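八月进展：手持夹爪对比试用

本月的工作集中在两件事上：一是把 Gatti 和 Flako 两款手持夹爪放在同样的家务任务里对比，二是确定下一阶段采集用的相机和控制器配置。进度比计划书里写的晚了一周，原因是 Flako 的第一批指垫尺寸不合，退回 Hodier 重做。

## 已完成

- 两款夹爪的开合行程标定，各做了 2 轮。
- 叠衣、收纳、配对袜子三类任务的操作规程定稿，每类任务录制 30 段。
- 鱼眼镜头与普通广角镜头的对比。鱼眼镜头边缘畸变大，但夹爪靠近身体时目标仍在视野内，后续统一用鱼眼。
- Furnamside 的住宅场地已签到年底，卧室和厨房可用。

## 夹爪对比

三类任务里，叠衣和收纳的差别不大，两款都能满足要求。差别主要出在袜子上。袜口薄、有弹性，平放在床单上时几乎没有可以下夹的边，操作员要先用一侧夹爪挑起袜口，再用另一侧去接。Gatti 的指尖较窄，挑边容易，夹住以后却会绕夹点转动；Flako 的指垫较宽，夹得稳，挑边时常把下面的床单一起带起来。
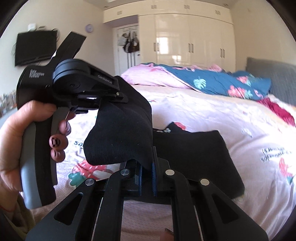 **双手各持一只夹爪，是否有必要？**

叠衣和配对袜子有必要，收纳没有必要。单只夹爪做袜子配对时，操作员需要借助床面反复翻转，单段时长明显变长，录下来的动作也不利于训练。收纳任务以单手抓放为主，第二只夹爪多数时间闲置，下月起改为单手录制，可以省下一套设备给厨房场地用。

指垫方面，我们试了硬、软两种材料。硬垫在光滑面料上打滑，软垫抓得住，但容易沾毛絮，录制一段时间后摩擦力下降，需要擦拭。目前规定每录 15 段擦一次，写进了操作规程。

## 控制器与数据

旧控制器在连续录制时会丢帧，位置多在任务后半段，对应的夹爪开度数据也随之缺失。更换新固件后，连续录制 360 分钟没有再出现同类问题。时间戳对齐仍依赖开始时的一次同步动作，操作员忘记做的话整段作废，这个月因此废掉的数据都集中在新人上岗的头两天。我们打算在控制器上加一个提示音，没做同步就不允许开始录制。

操作员反映最多的是手腕疲劳。电机装在握把上方，重心偏高，录制时间一长，夹爪前端会往下沉。已请 Hodier 评估把电机后移的可行性，对方答复改动外壳需要重新开模，费用不在本期预算内。短期办法是缩短单班时长，中间安排休息。

## 尚未解决

1. 深色织物叠放在一起时，相机画面里边界不清楚，后期标注常有分歧。补光灯试过一种，柜门反光太强，没有采用。
2. Flako 的宽指垫能否削窄前缘，同时保持夹持稳定，样件还在加工。
3. 厨房场地的任务清单只有初稿，碗碟类物品是否纳入还没定。

## 下月安排与经费

先完成 Flako 改型指垫的复测，任务和段数与本月相同，结果出来后再决定采购哪一款。在此之前不下大批订单，原定本月支出的夹爪采购款顺延到下月，总额不变。指垫重做的费用由 Hodier 承担，不计入项目支出。

需要贵方确认的事项有一项：收纳任务改为单手录制，与计划书中“全部任务双手采集”的表述不一致。如同意调整，请在下次例会前书面回复，我们据此修改交付清单。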